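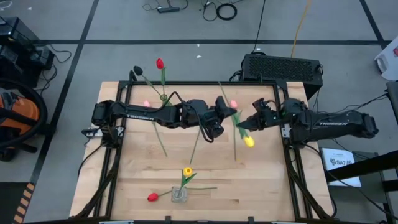 I learned to arrange flowers on my aunt's kitchen table in Darkuvmont, and I made every mistake this chapter will try to save you from! My worst habit was filling the vase before I'd looked at what I had. So spread everything out first, stems and all, as with the artificial tulips on the wooden tabletop, where one yellow one is already up in its small grey vase with its two leaves spreading. Start with a single upright stem like that (I always do) and let it set the height for the rest.

We'll stick with artificial flowers until Chapter 5, as you can pull them out and try again all afternoon. My own practice box has 84 stems in it, mostly tulips, and they've survived years of my classes at Kindell. Pick two colours you like together, and find a narrow vase. Then clear yourself a table and we'll begin with the pinks.

By the author, 20 December 2022
Print this page | E-mail this page
© Leda Textbooks | Contact us | Back to top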